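**FOR IMMEDIATE RELEASE**
Wed 28 May

# Tromness Chess Club Declines to Endorse "Brain Training" Claims for Over-60s Program

The Tromness Chess Club said today it will not put its name to a wellness company's claim that chess lessons sharpen memory in older adults, and it is asking other clubs in the region to read the small print before they do.

The claim comes from Mekura, which sells a course of weekly chess lessons to senior centers under the title Tririrska. Its brochure promises "up to 70 percent better recall" after 10 sessions. The club asked in writing where that figure came from. Mekura sent back a two-page summary of a survey in which people who had finished the course were asked if they felt their memory had improved.

"That's a survey of how people feel," said Gunnel Eklund, who chairs the club. "I feel sharper after a cup of coffee and a win. I wouldn't print it on a brochure and charge for it."

There was no comparison group. The summary doesn't say how many people dropped out along the way, or whether anyone was given a memory test at the start.

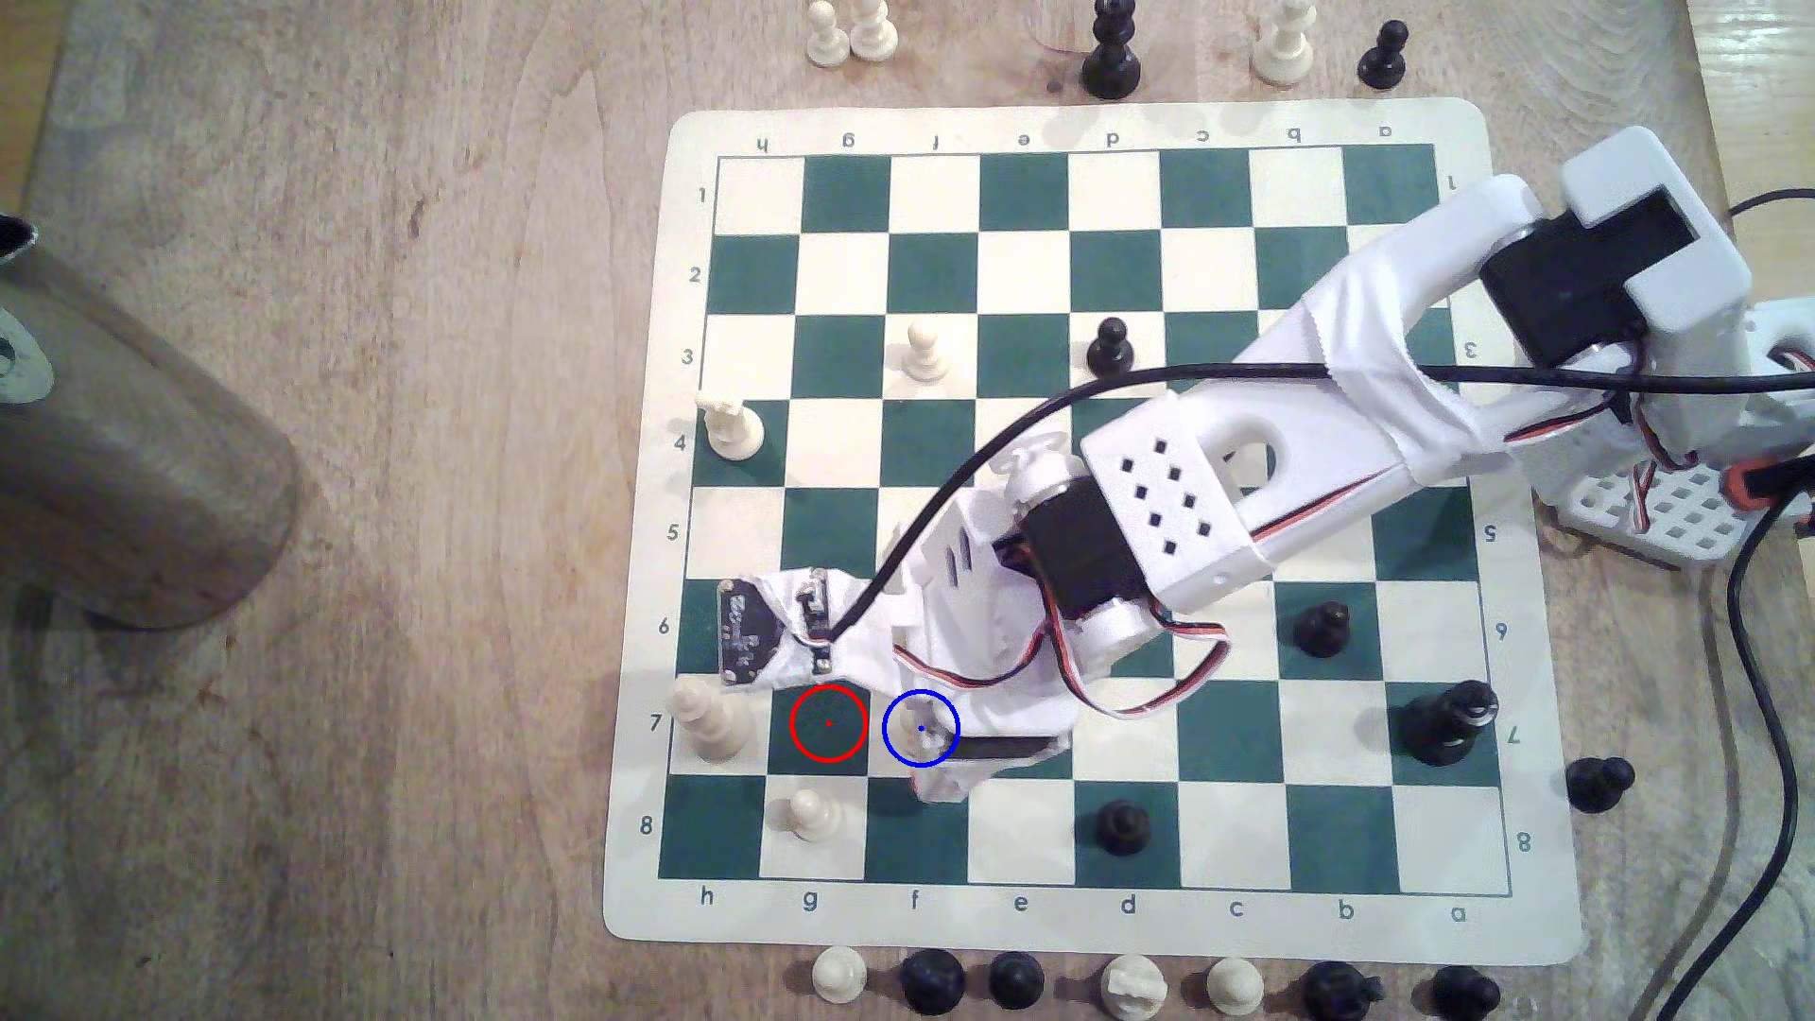

Does the club think chess is bad for older players?

The club thinks chess is a fine way to spend an afternoon at any age, and it has members who took it up after retiring. What it disputes is a medical-sounding promise with very little behind it.

The Tririrska course costs $696 per group, not counting boards and workbooks. The Ljungberg Senior Center was offered the package this spring and came to the club for a second opinion. Sverre Eide, who runs the club's beginner classes, went through the workbook and found ordinary beginner material: how the pieces move, simple checkmates, a few pages of king-and-rook endings. He had no complaint about the lessons themselves, apart from a diagram on page 70 in which both kings are in check.

"It's a decent beginner's book with a bad cover," Eide said. "Take the brain off the front and I'd have less to say."
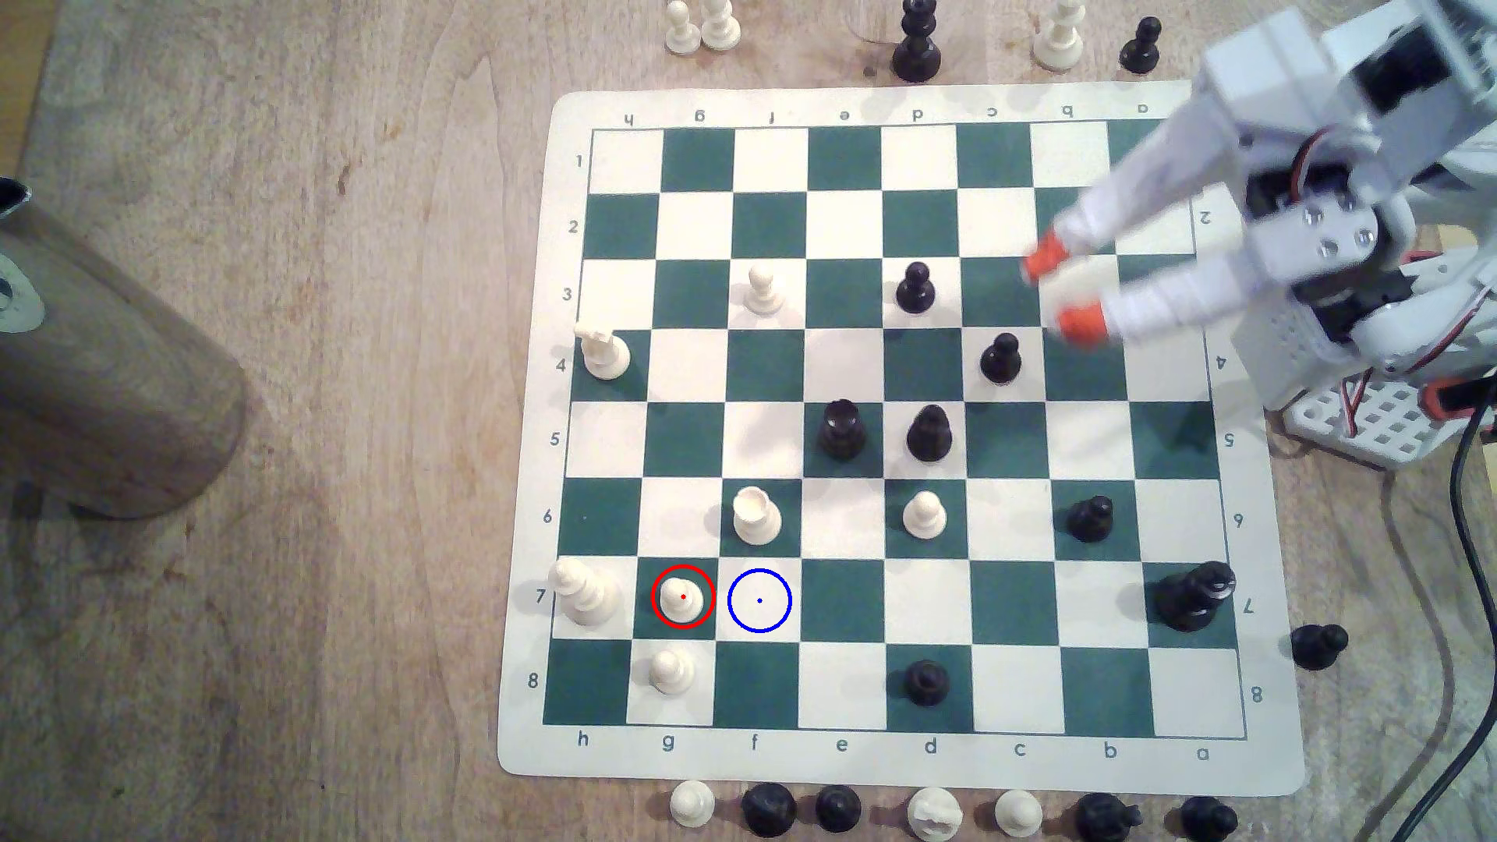
Eide also questioned the course's progress chart, which awards "focus points" for turning up. A player who attends every week and never finishes a game can still end the course at the top level. The club asked Mekura how focus points relate to recall and has not had an answer to that part of its letter.

The club will instead run its own beginner afternoons for Ljungberg residents, without workbooks and with no claims attached – people will learn the rules, play each other and be told when they've left a rook hanging. There is no charge. Players may bring their own sets.

"If somebody shows us a proper study, we'll read it," Eklund said. "We'd be pleased to be wrong."
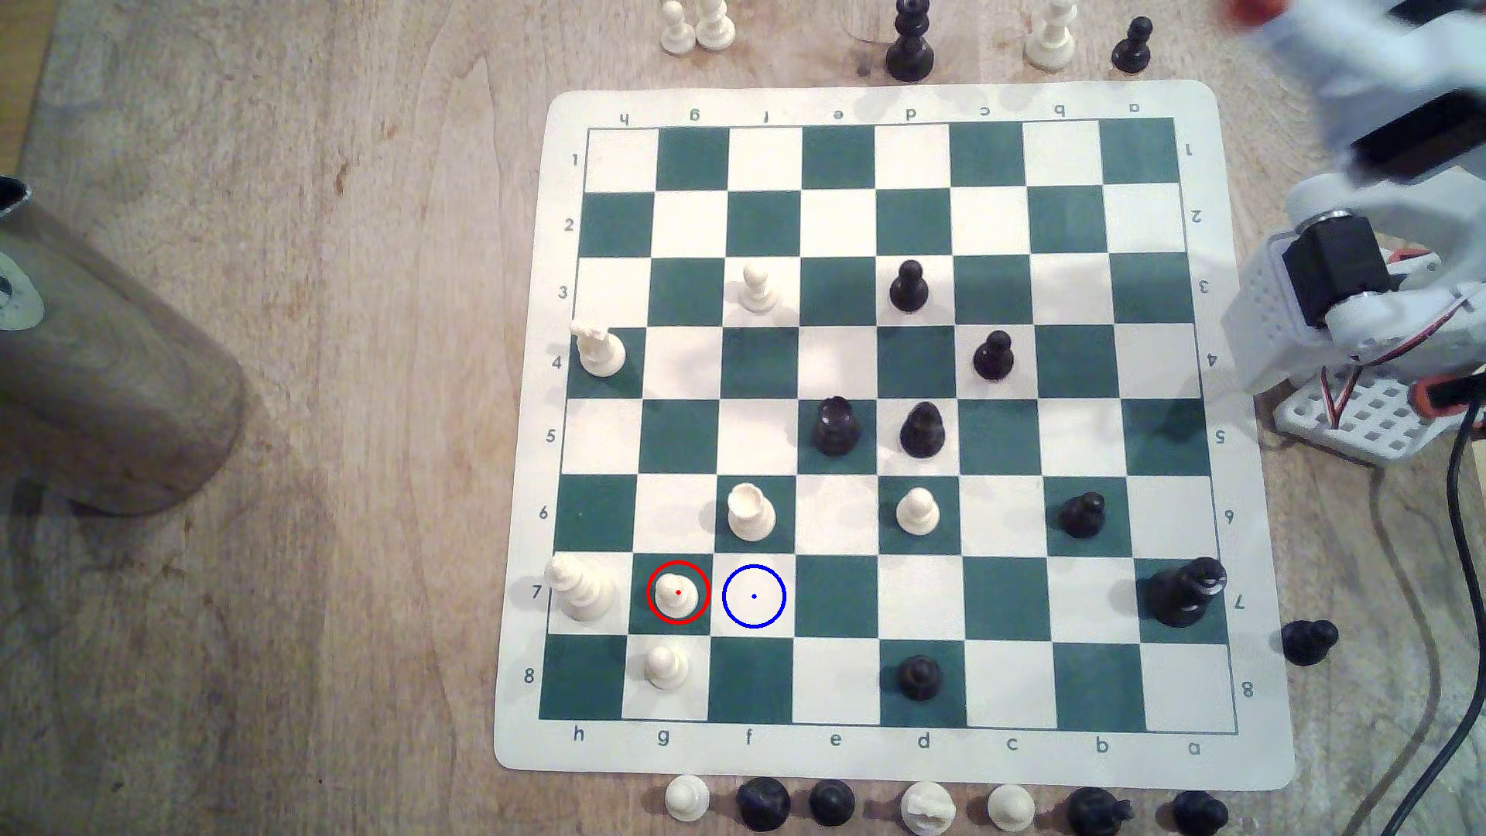 *Rooks, a king, a queen and pawns on a green-and-white roll-up board.*

**About the club**
Tromness Chess Club is a members' club open to players of all ages and levels. It receives no money from Mekura or from any other seller of chess courses.

**Press contact**
Gunnel Eklund, Chair, Tromness Chess Club. Copies of the club's letter to Mekura are available on request.

###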